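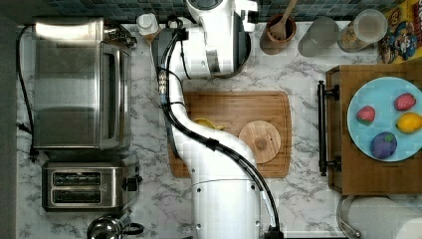
Chapter 6
Sharpening, and Why You Have Been Putting It Off

Most beginners meet sharpening the way most people meet the dentist, which is to say late and in some discomfort. The chisel that came out of its box in June cutting well enough is by fall crushing the end grain of a pine board, and its owner has started to blame the pine. Pine has many faults, but this isn't one of them.

Chapter 5 dealt with planes and chisels as if they were always sharp. You may have noticed that yours weren't. This chapter covers what an edge is, how it goes bad, and how to bring it back with equipment that costs less than the tools you have been ruining. Machine grinding is left for Chapter 7, partly for reasons of space and partly because a bench grinder in new hands can shorten a chisel by a year's honest wear in one evening.

6.1 What an edge is

An edge is the line where two flat surfaces meet. On a chisel those surfaces are the back and the bevel. If both are polished and they meet cleanly, the tool is sharp. If either one is scratched, rounded, or chipped where they meet, it isn't, no matter how long you spent on the other. Students tend to spend all their time on the bevel, which is easy to see and shines nicely, and none on the back, which makes up half the edge.

The back needs to be flat only for the first inch or so behind the edge. You do this job once for each tool. It is dull work, and on a cheap wide chisel it can eat a whole Thursday night – put the radio on.

6.2 Stones and grit

Abrasives are graded by grit number, and a higher number means finer particles. A 1000 grit stone sets the bevel and takes out small nicks. Something at 3000 or 4000 refines the scratches the first stone left. Beyond that you will find stones of great beauty and matching price, and people who can talk about them through an entire lunch. You can do good joinery without owning one.

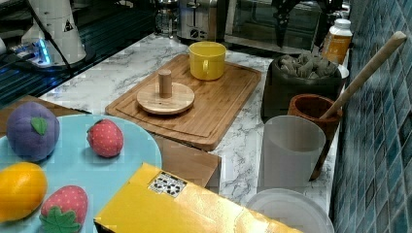
Grit numbers also don't agree from one maker to the next. The Flanside workshop course, which supplied the exercises at the end of this chapter, uses Keskinen water stones throughout, and its students soon learn that the Keskinen 3000 cuts a little coarser than the Trendlow stone with the same number on its side. Buy your stones from one maker if you can. If you can't, go by the scratches you see on the steel and let the numbers argue among themselves.

Water stones cut fast and wear fast. A stone that has worn hollow in the middle will give you a rounded edge and a flat back will soon be a memory, so flatten the stone every time you sit down to sharpen. Oil stones wear more slowly and cut more slowly too. Either kind works. Switching between them every few months doesn't.

6.3 Angle

A bench chisel is usually honed somewhere between 25 and 30 degrees. A lower angle slices more easily and chips sooner. A higher one lasts longer and takes more push. The exact figure matters less than hitting the same one each time, and for that a honing guide helps. We use the Pasus guide in the exercises, though any that grips the blade squarely will do. Some woodworkers regard guides as cheating. Their freehand bevels are worth a quiet look before you take the advice.

With the guide set, take roughly 40 light strokes on the first stone, then feel along the back for the burr, a thin lip of steel turned over by the stone. Draw your finger off the edge, never along it.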